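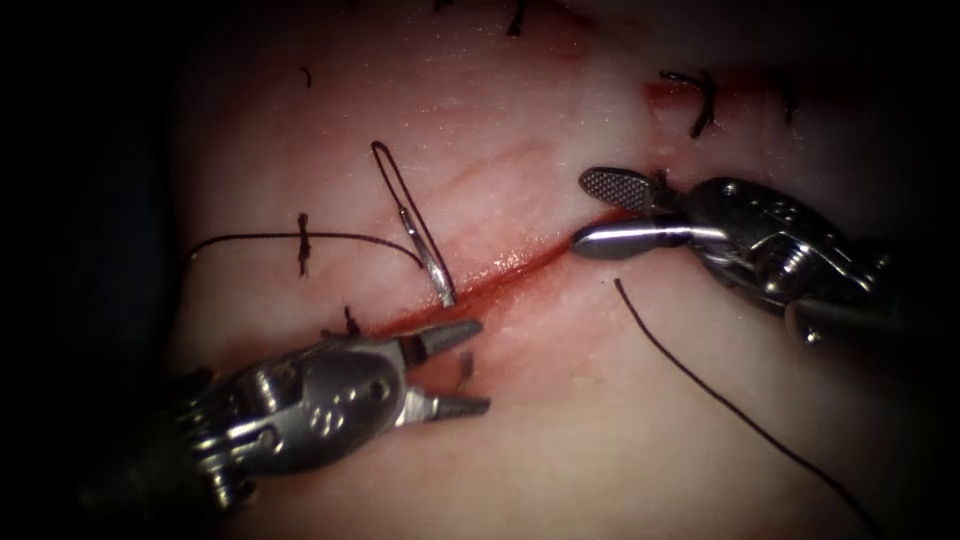

Photo: Wilfredo Ignacio, Closville Teaching Hospital

Product Review: Zendero Practice Suture Thread

The Closville Skills Library reviewed the Zendero practice thread in March at the request of several teaching departments. The thread is sold for classroom use only and is supplied on cards of 30 lengths, each with a needle attached. Staff compared it with the Ngô thread, which the library has stocked for nine years.

Packaging is the clear strength of the Zendero product. Cards are labeled by size on both faces, and a single length can be removed without disturbing the others. The outer box holds 100 cards and fits a standard supply drawer. The lid, however, tore on two of the boxes received, and replacements took most of the month to arrive.
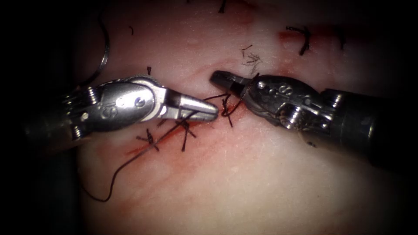
Handling was judged by instructors during their regular classes. The thread bends easily and keeps little memory of the card, so beginners spent less time straightening it. Short, straight cuts gave no trouble. On a diagonal incision such as the one sutured here, learners must adjust their angle as they go, and several found that the thread slipped before the second throw was set.
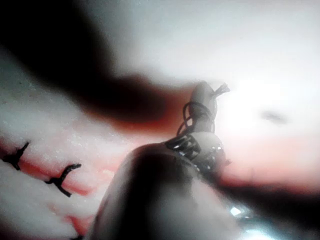
Botond Bakos, who manages the library's supplies, recommends an added throw for first-year classes. The Ngô thread holds better on the first throw but is stiffer and frays sooner when reused.

The library will stock Zendero for introductory courses and keep Ngô for advanced sessions. Departments may request sample cards at the supply desk.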